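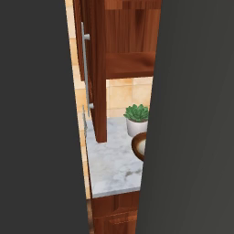

Nerkdale, October

Testers wanted for Zelitz, a file-sync program for desktop computers

The makers of Zelitz say version 3 never loses a file. We have heard that before, usually from people selling backups. Coutinho is an independent software review site, and we need 8 people to use the program every day on their own machines and tell us where it breaks.

You should have a large, messy folder you care about - and a copy of it somewhere else. Ours held 1,103 files, and the "smart merge" left us with duplicates we still can't explain. Windows or Linux, no Mac build yet.

The test runs 10 days. You keep a short log and send it in each Friday. Bad news is welcome, and praise needs proof. The vendor pays us nothing and won't see your name.

Write to Nesma Bensaid at the Coutinho test desk and tell her which program you trust least.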